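13 de diciembre de 2022

Diario de la sala de materiales, Centro Plornari

La jornada comenzó con la revisión del armario de piezas de construcción, pendiente desde el mes de junio. Se retiraron las cajas de los dos estantes inferiores y se trasladaron a la mesa auxiliar para cotejar su contenido con el inventario general, que recoge 871 piezas repartidas entre las series Tranano y Slanina. La serie Tranano se encuentra completa. En la serie Slanina faltaban 13 cubos, de los cuales nueve aparecieron en la caja de los prismas, donde no les corresponde estar.

La señora Tatiana Kopecký, responsable de la sala, solicitó que las piezas se examinaran por separado antes de volver a guardarlas, a fin de anotar el estado de la pintura y de las aristas. Se despejó para ello la superficie gris junto a la ventana y se procedió por colores, comenzando por los tonos claros, que son los que más acusan el uso. El examen ocupó la mayor parte de la mañana.
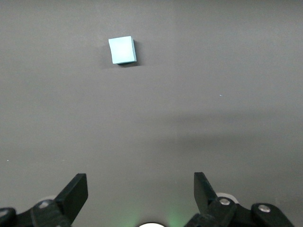 Cubo azul claro sobre la superficie gris de revisión.

Los cubos azules presentan, en términos generales, un estado aceptable. Quedó constancia en el registro de que el acabado mate de esta serie ofrece un aspecto casi de tiza y de que, con luz directa, la cara superior parece prácticamente blanca. Se recomienda por tanto comparar los tonos siempre en el mismo lugar y a la misma hora -- ya en la revisión anterior se clasificaron como blancas varias piezas que no lo eran. También se anotó la presencia de alguna mota de polvo o pelusa sobre la superficie, por lo que deberá pasarse un paño seco antes de cada tanda.

A mediodía se interrumpió el trabajo para recibir el pedido de Dandholm: 20 cajas con tapa, destinadas a sustituir las de cartón. Dos llegaron con el cierre defectuoso y se apartaron para su devolución. Las restantes se etiquetaron por la tarde con el nombre de la serie, el color y la fecha de la última comprobación. El tamaño de las nuevas etiquetas resulta algo escaso y confieso que mi letra no ayuda a su lectura; propondré que se impriman.

Al cierre de la sala quedaban por examinar alrededor de 74 piezas, en su mayoría cilindros y arcos. Se han dejado en la bandeja superior, cubiertas, con una nota que indica que no deben mezclarse con las ya revisadas. Los cuatro cubos que aún faltan de la serie Slanina constan como pendientes de localización. La señora Kopecký consultará mañana al aula del segundo piso, que tuvo en préstamo una caja de la misma serie.

Llave del armario entregada en conserjería a las seis y cuarto.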